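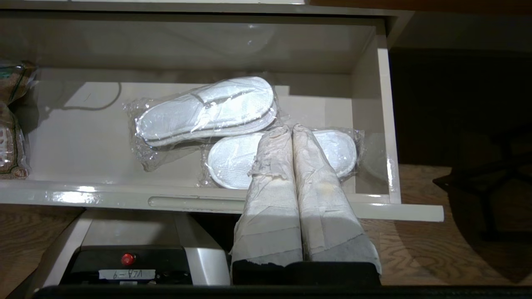 **Progress report to the Lambrakis fund, February 2020**
Project: Sutau (learning to put away and take out household goods)
Prepared by Pantelis Xenos, Momier workshop, Flakville

Dear colleagues,

With this letter I report on the work since October. I follow the same order as in the first report: what we collected, what went wrong, what we change, and what we ask from you.

## Collection

The plan for this period was 2,000 examples with the drawer cabinet. We have recorded 1,800 of them. Of these, 1,000 belong to the slipper task and 800 to the mixed task, where the drawer holds goods of different shape and weight. One example means one complete attempt by the operator, from the start position of the arm until the arm is back in it. Attempts where the object fell outside the drawer are kept and marked as failed, as we agreed with you.

The slipper task was slower than I expected. The slippers are sealed in clear plastic, and the plastic folds when the fingers press on it. Sometimes the fingers hold only the film and the slippers slide away. The operators learned to press over the middle of the package first and then close. I think these examples are valuable for the learning, so I did not try to make the task easier.

The mixed task is going better. The objects are changed after every 6 attempts, and their places in the drawer are also changed, so that the model can not simply remember one position.

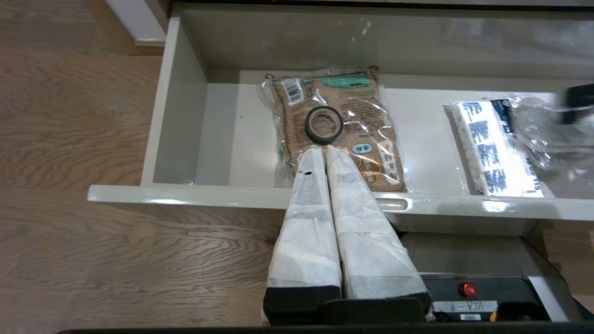
*Mixed task: tape roll on a bagged paper package, white box to the right, fingers at the lower edge of the bag.*

## Problems

1. The drawer is white and glossy, and under strong light it gives reflections, also the plastic wrap. In the first weeks we recorded with one lamp only. We now record with two lamp positions, and the position is written in the log.
2. The covering on the fingers becomes worn. When we change it, the grip is different for a while. We write down each change, but for the oldest recordings this note is missing, and I can not repair it.
3. One operator left the project in the middle of the period. The new operator needed training, and her practice attempts are not included in the numbers above.

## Checking of the data

Each recording is looked at once by a person who did not operate the arm. This person confirms the task name and the result (success or failed). The slipper recordings are all checked. The mixed recordings are not finished, and this work is behind the plan.

## Next steps

We will first record the 200 examples that are missing, all in the mixed task. After that we start the first training with the full set. I prefer to wait for the checking before training, even if it moves the date a little.

## Request

I ask for your permission to move the unused part of the travel budget to operator hours. The total amount stays the same. The table with the hours is attached to the financial part of this report.

With kind regards,
Pantelis Xenos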